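Nov 8, 2021
Notebook of the student gripper project, mezzanine table. Written by Tincuța Cozma, read by Rafferty.

Continue from last entry. The goal for this week is the food set: pick up one small toy food from the plate, hold, put back. Each person does own episodes with the hand-held gripper and Shoshana checks the files in the evening.

Before start we repeated the marker cube check. Put the cube on the table, hold gripper still, then slow turn to left and slow turn to right. If the pose jumps, restart the program and do again. Please do not skip this when you are in a hurry, last week I lost a whole morning of episodes. 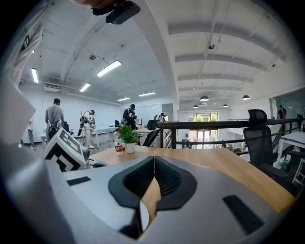 Pose was stable on the second try. On the first try I moved too fast, my mistake.

Episode counter in Bineo at start: 3,054. At the end of session: 3,202. Loretta wants 3,486 before the December demo, so we are in good time if both grippers stay working.

Problems today:
- Small curved pieces are difficult. When the fingers close on the middle, the piece turns and slides out. It is better to come from above and keep the plate between the fingers before going down. I did it wrong many times and marked these episodes "fail", I did not delete them.
- Plinau script still writes the wrong hour in the log. Rafferty knows it, he says it is the time zone setting.
- Yolanda thinks we approach the plate always from the same side. I looked at my own episodes and she is right. From tomorrow change the side every ten episodes.
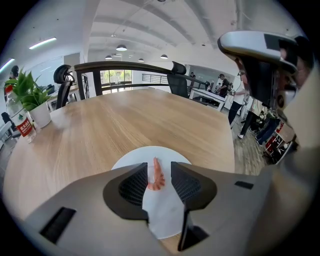
Toy shrimp on the white plate, fingers open. Second gripper at right.

Question for Shoshana: do we count an episode as good if the piece is lifted but put down outside the plate? I wrote "good" for now, with letter P in the comment column. Can be changed later with one search.

To do: print a new episode sheet, ask Loretta if the club from Parry is coming to the demo, charge everything before leaving.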